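3.2 The shared workshop at Drarncombe

Most of the build described in this paper was done in a shared workshop, and we would like to spend a little time on the place, as it shaped the robot more than any drawing did. Members come and go, shelves get moved, and whatever we set up has to be something the next person can walk around. Corentin Vasseur and Ferenc Vida put the first arm together over the evenings of one August, and Nizar Nseir wrote the grasping routine — the one we call Matar — at the same bench where other people were eating their supper.

We chose large, thin parts for the handling trials. Small blocks are kind to a gripper, and we had already learned what we could from them. A wide panel with ribs on its underside gives the fingers plenty to hold, but it also swings, hides the shelving from the head camera, and tips away from the wrist if the pinch is too near an edge.

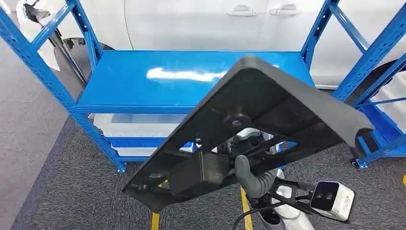

Dindo Manalo kept the log for all 313 attempts, and his notes were a great help when we came to tune the grip force. We settled on 4 force levels in the end, having started with 9, which was far too many to keep straight late at night! The lower levels were gentler on the plastic but let the panel turn in the fingers, and so most of the later attempts used the upper two.

Placing turned out to need as much care as lifting. Iulian Vasiliu suggested steel tables for the work surface, and they have served us well, though the glare from a bright tabletop troubled our edge finder for weeks. We marked the carpet with yellow tape so that anyone could find the standing positions again after the room had been used for something else — a humble fix, and one we would warmly recommend to other home and workshop builders.
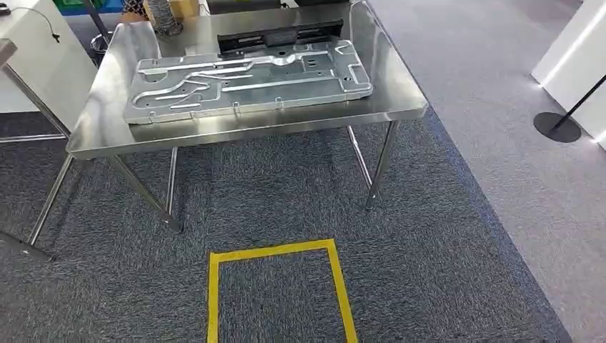 Figure 4. Steel work table with the embossed metal plate and, behind it, the long black plastic component. Yellow tape marks the carpet in front.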